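June | By Muireann Ó Briain
14 shares | 2 comments

Iman Cherkaoui drafts the handling rules for hand-held grippers at Clundden, and she keeps them short. "Six rules, on one sheet," she said. "If an operator has to turn the page, the rule is lost."

The first covers the finger pads. They are inspected at the start of each shift and replaced after 2,000 closures -- or 1,000 if the parts have sharp edges.
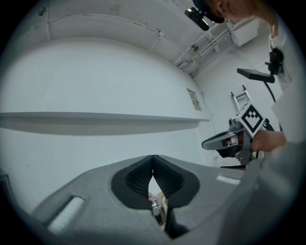 Ribbed rubber pads on a hand-held gripper, fingers closed.

The second rule concerns markers. "A scratched marker is a failed marker. You don't clean it up and carry on."

Cherkaoui wants the same sheet adopted at Lolier, where the pad limits are still left to the shift lead. A revised draft goes there next.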